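3. The chores themselves

3.1 Why we began with rubbish

When people ask what a household robot ought to be able to do, they tend to name the big, showy jobs: cooking a meal, folding the washing, making a bed with the corners tucked in. We had those conversations too, over a good many pots of tea, and we kept drifting back to something much humbler. Every home we visited had a table that needed clearing, and on nearly every table there was something that belonged in the bin. It is the chore a four-year-old can be asked to do, and for that reason we thought it a fair place to ask whether machines are ready for housework yet.

Our colleague Sibel Dağdelen put together the first list of chores in April, working from notes taken in kitchens and dining rooms and, for comparison, from a morning spent on the packing floor at Drusport. The list ran to 68 entries, many of them close cousins of one another, and we sorted these into 15 families. "Clear the table" is one family. "Sweep up at the end of the bench" is another, and it shares more with the first than we had supposed, as the section on shop-floor work goes on to show.

Within the table-clearing family we gave most of our attention to paper. Cups and bowls have been studied lovingly and at length by other groups, and they deserve it, but a cup has the good manners to be the same shape on Friday as it was the day before. Scrap paper does not. A sheet that has been screwed up by one person is a different object from the same sheet screwed up by another, and it goes on changing while it is being held. Kamol Panyasiri, who handled much of the recording, took to calling these items "soft rubbish", and the name has stuck with us throughout the project.

3.2 Picking up and letting go

We recorded the demonstrations with hand-held grippers, so that the person doing the chore worked through the same two fingers the machine would later have to use. This matters a good deal for what follows. A bare hand can cup, pinch, scrape and squash all at once, and anyone who has tidied a table knows how much of that goes on without a thought. With two fingers the choices narrow, and the person holding the tool has to find an honest way of managing. Whatever they settled on was, at the very least, something the hardware could do.

We had expected the pick-up to be the hard part. For crumpled paper it was rather forgiving, as there is nearly always a fold or a ridge somewhere to close on, and squeezing a little too hard does no harm to something that is on its way out of the house anyway. The release was where we found ourselves going back over the recordings again and again. Figure 2 gives a good idea of the situation: the paper is held between the two blue pads, the round bin with the green rim is close by the table, and a second gripper has its own piece of paper over at the left rim.
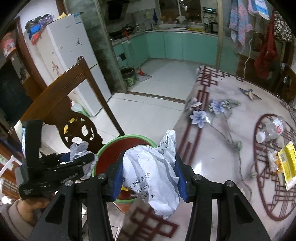

Figure 2. Soft rubbish at the bin. The held piece has one strip standing up and a corner hanging down, so its outline is a good deal wider than the part between the pads.

3.3 What makes the bin difficult

Three things gave our trained policies trouble at the bin, and we set them out with the amount of detail we would have liked to find in other people's papers.

The first is the trailing corner. A policy that knows where its fingertips are does not thereby know where the rubbish ends. With a rigid object the two can be worked out from one another, but a bunched sheet may hang well below the grip, or poke out to one side, and the overhanging part can catch the rim on the way in. The people in our recordings dealt with this by lifting a little higher than seemed necessary and then coming down from above. Our early policies learned the coming down and skipped the lifting, which we found both instructive and a bit disheartening.

The second is company. When two grippers work at one bin, each has to leave room for the other, and people do this so naturally that the waiting hardly shows in the data. Kacper Wasilewska went back through the two-handed recordings and marked each pause by hand, a patient piece of work that we are very grateful for. Once the pauses were labelled, the policy would hold back near the rim while the other arm finished. Before that it simply went in.

The third is deciding what counts as rubbish in the first place. A dining table in daily use carries all sorts of things, and a bottle or a small packet lying on its side might be finished with or might be somebody's afternoon snack. Figure 2 has a clear bottle, a small wrapper with something orange-brown in it and a yellow packet on the patterned table covering, and we would not care to say from one view which of them should go. Nor, we think, should a machine. In the present work the items to be thrown out were named beforehand, and we regard the question of asking politely as a separate study. Femke Hendriks has begun one under the name Parkix, and we look forward to it very much.

3.4 Busy patterns and bright spots

A word, too, about the tables. Laboratory tables are usually plain, and household ones are usually not. Lattices, flowers and birds printed on a glossy covering are cheerful to live with and hard work for a vision system, particularly where a lamp or a window leaves a bright patch on the shine. White paper against a white reflection was the commonest cause of a missed grasp in our trials – more common than small size, and more common than clutter. We kept the patterned tables in the training set all the same, since these are the tables people own.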